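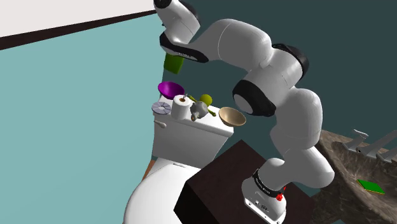 TAKCOMBE, May 17, 2022

Print this story | E-mail this story

I've spent more time thinking about bathrooms this week than I ever planned to, and I blame Wanda Okafor! She runs the equipment budget at the Sabbagh care home, and she's trying to decide whether a robot arm belongs in next year's plan.

Before anybody signs for anything, her team is trying the job out in simulation, with a white arm set up beside a toilet and a whole jumble on the tank lid (toilet paper, bowls, a little gray pitcher or teapot). I could have watched that stuff for an hour.

The money part is less fun. A year of the software is $445, training is $200 a person, and the mounting cabinet comes to $3265, which made Wanda wince. The arm itself would be leased, and the quote from Gudby isn't in yet.

Lilian Mushi, who keeps the 16 bathrooms there clean, told me she'd rather see the cash go to new carts first. Fair enough! The board takes it up in July, and I'll be there with my notebook.

Shares: 16 | Comments: 3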